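Ticket 172: Front office PC shuts off by itself
Status: Open, waiting on customer

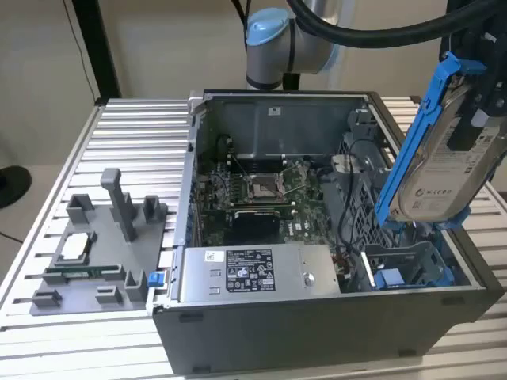
Hello again, and thank you so much for being patient with us over the weekend! I read through everything you sent on Sunday (the notes on what time it went off each day were a real help), and I'd love to rule out the power side before anyone spends money on parts.

Could you plug the PC straight into the wall, skipping the Zanduvano power strip, and leave it on for 2 hours with the Gumede invoicing program open? If it stays up, try the strip again with the little heater unplugged. That heater may be asking too much of it, poor thing.

Just reply to this ticket with how it goes, even if nothing happens, and I'll pick it up first thing.

Warmly,
Plultenar Help Desk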